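Moving from Pernmont to Bistalton, how do you keep a sourdough starter alive for the trip?

Asked in Kitchen and Home, 3 replies

rye_and_rain

Hello all. English is my second language, so please excuse me if some words are not the correct ones.

In December we move from Pernmont to Bistalton. It is 460 miles and we will drive it in one day, if the weather permits. I have a rye starter which I keep now for three years, and I would be very sad to lose it. It lives in a glass jar on the kitchen shelf and I feed it each evening at 9 p.m., equal weights of flour and water.

My worries are these. First, the car will be cold in the morning and then quite warm when the heater works for many hours. Second, the kitchen in the new apartment will not be ready for at least one week, so I will have no scale and perhaps no flour for some days. Third, I have read that the water in Bistalton is much harder than ours, and I do not know if the starter will suffer from the change.

Should I dry it, put it in the cooler, or simply carry it on my knees? I searched the older threads, but they speak mostly about airplanes.

Thank you in advance for your patience.

Damgaard

I have made this kind of move two times, the second one longer than yours, 570 miles with a small child in the back seat. Both times the starter arrived in good condition.

What I did: two days before leaving I made it stiff. Take a spoon of your normal starter, add double the weight of flour compared to water, and knead until it is a firm ball. A stiff starter eats more slowly and it does not spill. Put the ball in a plastic box with a lid that is not completely tight, and leave much space above it, as it will still grow. I would not use the glass jar. Mine cracked on the first move, inside a bag with winter coats, and I was picking pieces out of the wool until spring.

The cooler is a good idea, but with only one ice pack, wrapped in a towel. You want the temperature of a refrigerator. When you arrive, put it in the refrigerator, if there is one, and it can wait the whole week without food. After this, take a small piece, dissolve it in lukewarm water and feed it as usual. The first two feedings can look very lazy. Do not throw it away.

About the hard water I cannot say much. Mine never complained.

quiet_oven

just dry it, much easier. spread on baking paper, leave overnight, crumble, put in envelope. done

Drarnia

The reply above is correct but a little short, so I will add to it. Drying is the best insurance and I would do it in any case, also if you carry the living one. Spread it as thin as you can with a spatula, let it dry at room temperature until it breaks like a chip, and do not use the oven, not even the lowest setting. For me it needed more than one night, the kitchen was humid. Keep the flakes in two envelopes and put them in two different bags.

To wake it up, cover a spoon of flakes with lukewarm water, wait until they are soft, then add flour. It took me four days until I could bake with it again.

For the week without a kitchen, plan simple food and do not try to bake. We ate eggs on plates from the one open box and were content.
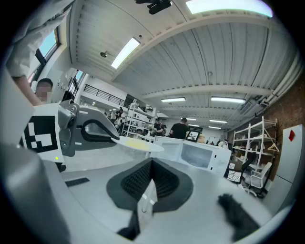 rye_and_rain wrote back under this that the eggs are noted, and asked if the flakes can be made from the stiff ball or only from the liquid starter.

From the liquid one, please. The stiff ball does not spread, and it will dry outside while the middle stays soft, and then you can get mold. Take some out before you make the ball. For the hard water, you can let the new starter have filtered water in the first days and change over slowly, half and half. Label the envelopes also, my husband almost put one in the soup.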